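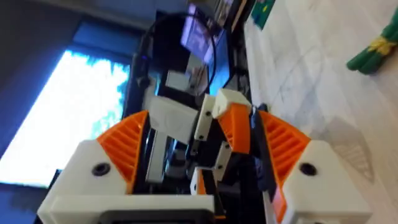
Deltton, 25/10/2018

The Ghaffari Robotics Club met again for the autumn build session, and this page covers the work on the printed grippers. The club is open to pupils in the last three years of school and runs after lessons until six. Shahla Kermani leads the design group and Eckhard Engelhardt looks after the electronics.

This term's project is a gripper that can be printed, put together and repaired by the pupils themselves. The housings are white and the fingers are orange, with ribs across the gripping face. The ribs were Shahla's group's idea. Smooth fingers from the first design dropped too many parts in the May trials, so the group drew a ribbed pair over the summer and has been changing the angle ever since.

Ribbed fingers: the slope follows the fourth drawing. The spacing of the ribs is still open, and anyone who wants to try a coarser pattern should put their file in the shared folder with their initials on it.

Small brackets: please use the short black screws. The long ones split the plastic at the back, and we have lost 9 brackets that way.

The second half of the project is handling. The club wants one arm to pass a printed part to the other without it being put down on the table. Eckhard has written a short guide to setting the grip force, and there is a copy in the Kernulik folder. Read it before changing any values, and write down the old value first.

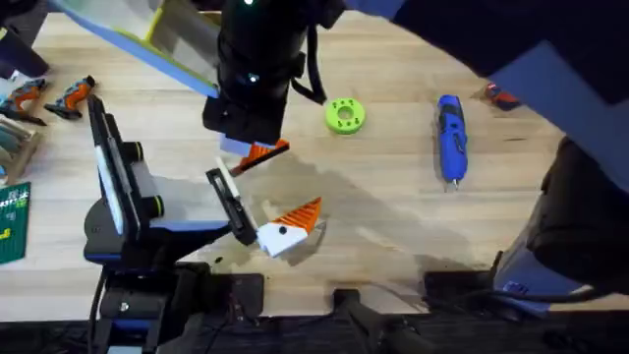
The wedge-shaped parts are harder to pass than the flat ones. A flat ring can be taken from almost any side, but a wedge has to be offered at the right angle or the second gripper closes on the thin end. Two teams are working on this separately and will compare notes at the next session.

For the Volletti Cup each team has to enter 3 handovers, all with different parts. Entry forms go to Shahla. The rules have changed a little from last year: parts may be printed in any colour, and the judges will ask one pupil from each team to explain the design.

Tools go back in their places before six. Spare filament is in the tall cupboard, second shelf.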